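Hemi Harawira
Dec 5, 2019

Spent the evening re-covering the folding table in the back room. A few people asked how I do it after the last one, so I'm putting the steps in a thread.

The table is an old Nevell, 60 inches long. The top has a burn mark at one end and a soft spot where a plant pot leaked for most of a year. It's solid enough underneath. I use it for sorting washing, wrapping parcels and cutting out patterns.

I looked at replacing it. A new one the same length was more than I wanted to pay, and the legs on the ones in the store felt thinner than mine.

Materials first. One old cotton blanket for the padding, one length of plain cotton for the top, wide elastic, safety pins, thread. The cotton is called Liltemik and I got it off the remnant shelf at the fabric store in Guvdale. The blanket was already in the closet.

Wash the cotton before you cut anything. Hot wash, then the dryer. The first cover I made went on unwashed and fit perfectly until I laundered it. After that it wouldn't reach the corners.

The blanket needs washing too if it's been stored. Mine smelled of cedar and I left it that way.

Take the old cover off and wipe down the tabletop. I had glue residue along one side from a previous attempt with double-sided tape. Vegetable oil on a rag, leave it ten minutes, scrape with an old bank card. Then dish soap to get the oil off. Let the top dry overnight before you put cloth on it.

Don't use tape, by the way. It holds for a month and then the cloth creeps toward whichever side you stand on.

Fold the blanket in half and lay it flat. It should stop just at the edge of the tabletop and not hang over. If it hangs over, the corners get lumpy and you can feel the ridge with your forearm when you're cutting. I trimmed mine with the kitchen scissors and zigzagged the raw side.

Check for lumps with your palm. Go slowly from one end to the other. I found a care label and a knot of thread, and both would have bothered me for years.

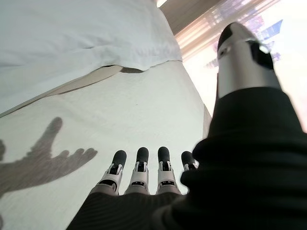

On color, I went back and forth for a while and settled on light and plain. I had a dark green before and couldn't see navy thread on it at all, and black socks were hopeless. With a pale off-white, dark things stand out sharply, and where a shadow falls, as it does over on the left, it stays a soft gray and doesn't swallow anything. I wouldn't go to pure white. Under the ceiling light it gives me a headache, and every bit of lint turns into a project.

It will stain. I know. That's the point of making it removable.

Cutting. Lay the cotton over the padding and let it drop the same amount on all sides. Mine drops four inches. Less than that and the elastic ends up pulling on the edge of the table, and it slips off when you lean. More than that and it bunches around the hinge when the table folds.

Cut the corners out square, then sew each one closed like you would for a fitted sheet. Pin them on the table first, inside out, and check that they sit where the corners are. My tabletop is not a true rectangle. One end is slightly wider and I only learned that by pinning.

Turn the hem up wide enough for the elastic. Leave a gap to feed it through. I clip a safety pin to the leading end and a second one to the tail so it doesn't disappear inside, which has happened to me more than once.

Pull the elastic until the cover grips but the cloth on top isn't strained. If you see lines running out from the corners, it's too tight. Let some out, smooth the top, look again. Sew the ends of the elastic together flat, overlapped, and close the gap by hand.

Ironing: do it before it goes on. I've tried it in place and the padding holds the steam. The blanket was damp underneath the next morning and I had to take everything apart.

Cost, for the people who asked. The remnant was cheap, the elastic came off a roll I've had since I moved here, and the thread is the same off-white I use for everything. I still have most of a 100-yard spool.

For wear, the last cover did three years. It got thin in one place, right where I set the sewing machine down. This time I keep a square of leftover cotton to put under the machine feet. I also made a spare cover while the pattern pieces were out. That one is folded in the drawer with the pillowcases.

Somebody asked about waterproof backing. I had that on the Partington Road table, in the old apartment. It crackled, and it stuck to the tabletop in summer. If you do anything with glue or paint, use an oilcloth on top and take it off when you're done.

Someone else asked about thread count. The 400 stuff is sold for sheets and it feels nice, but it's slippery on a table. Fabric slides when you're trying to cut it. A plain, slightly coarse cotton grips better.

One change I'd make. I should have sewn a small tab on the end that has the burn mark, so I know which way the cover goes back on after washing. With one end wider than the other it does matter. I'll add it when the cover comes out of the wash the first time.

Next job is the curtain hem in the same room. I've had it pinned up since spring.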